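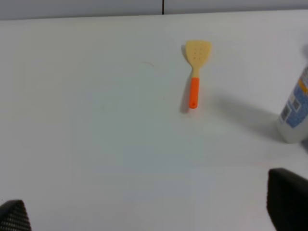

Every robot cell I have looked after came with 200 pages on safety and a single line on wiping things. At Brerkilville we lost 2 mornings to a grip that kept slipping. We retuned the force, rebooted, blamed Drorkis. Then someone cleaned the finger pads with a damp cloth.

I'd put the cloth ahead of the software update every time, and a small spatula makes a stricter inspector than any certificate. 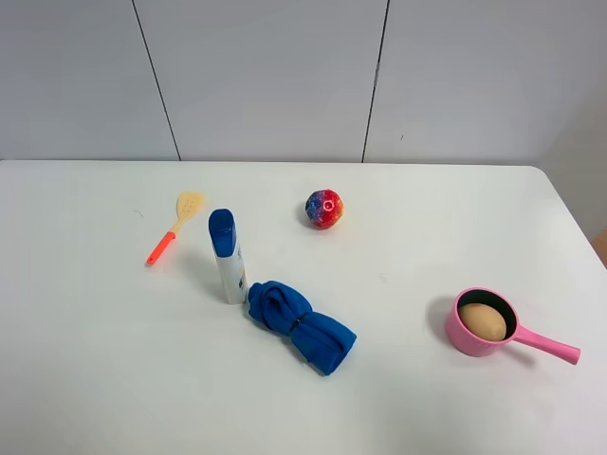

Assunta Sorrentino thinks this is sentimental, and that a worn pad wants replacing, however lovingly it gets wiped. She may well be right, but our spares are still on order.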